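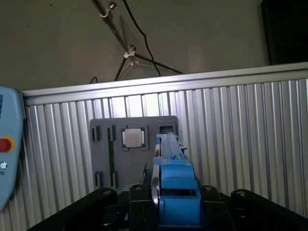 Figure 3. Wrist view of the insertion cell. The blue printed finger stands in front of the gray mounting plate; a square silver part sits in the upper socket, and the fingertip covers part of the second opening.

4.2 Insertion into recessed sockets

The second group of tasks was taken from light assembly work, where a person at a bench puts small flat parts into fitted openings all day. We chose it as a counterweight to the household tasks of Section 4.1. Folding and wiping tolerate large position errors but involve soft objects whose shape is hard to predict. Insertion has the opposite profile. The part is rigid and its goal pose is known in advance, but the clearance is small and the last few millimeters of travel decide the outcome.

The plate used in the Skirholm cell is shown in Figure 3. It has rounded corners and stands against a corrugated aluminum panel. Two square openings and a number of narrow slots are cut into it. Only the square openings were used as targets in this study. The slots were left in place as visual clutter, and the policy was given no mask or marker to tell them apart from the targets.

Observations came from the wrist camera alone. This choice has a known cost. As the finger nears a socket on the right side of the plate, its tip moves between the lens and the opening, and the target is partly hidden during the phase in which precise alignment matters most. The ribbed panel adds a second difficulty: its bright and shaded strips repeat at a regular spacing, and feature matching on the background tends to slip by one rib. We therefore cropped the panel from the input of the Stirkola baseline, which relies on matched keypoints. The learned policy received the full image.

Training used 1017 demonstrations recorded by teleoperation. Evaluation consisted of 125 trials per method, with the start pose of the wrist drawn at random within 20 mm of a nominal point in front of the plate. A trial was scored as a success if the part was flush with the surrounding surface when the finger withdrew. Trials in which the safety stop was triggered were scored as failures and were not repeated.

Most failures of the learned policy fell into one class. The part reached the correct opening but entered with one corner low, and the finger continued to press. A human assembler in the same situation backs off, tilts the part and tries again, usually without looking. Our policy had no force input and rarely attempted a second approach. Buschmann and Fröhlich report similar behavior for drawer closing and plug insertion, which suggests that the problem is shared by shop-floor and household tasks that end in contact.

Cycle time was also measured. We did not tune for speed, and the arm was held to the reduced speed limit of the Andton controller throughout. The figures in Table 2 should be read as an upper bound for this hardware and should not be compared directly with manual rates.

Annelore Buschmann revised the scoring rule in January 2020, before the evaluation trials began. All results in this section use the revised rule.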